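On the Rolerska list, Montri Panyasiri wrote:

> The low C on our Lutilell chime still sounds a third too high from row 12.
> Close up it is fine. We tried the heavier mallet and it got worse.
> Is the tube out of tune, or is it the room?

Montri,

Probably neither. The pitch people hear from a tubular bell is a strike note. The ear builds it from the upper partials, mainly the fourth, fifth and sixth, and no partial need exist at that frequency. If one of those three is weak at a distance, listeners may settle on a different note.

Measure before filing anything. Put a microphone at row 12, strike at the cap, and skip the first 90 ms. Then read the partials from the next 2 seconds. On our Wellurel set, tube 101 had a fifth partial well down on its neighbors. The cause was a worn cap.

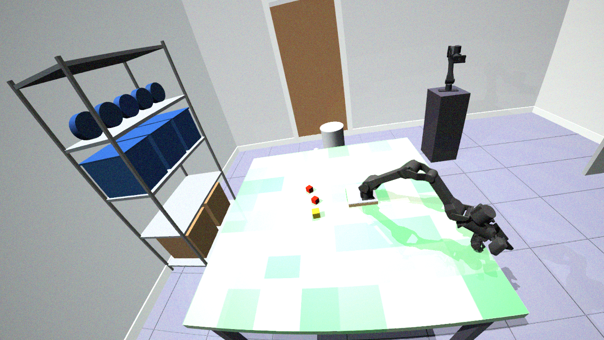
*Render: table with patterned top, arm toward back right*

On mallets: a heavier head with a soft face takes energy out of everything above 300 Hz, so your result is what I would expect. Go back to the lighter one and try a harder face. Rawhide worked for us in the Nuchit score, where the bells play alone under a held string chord.

Also check the suspension cord. If it touches the tube wall below the hole, it damps some modes more than others.

Please post the readings if you take them.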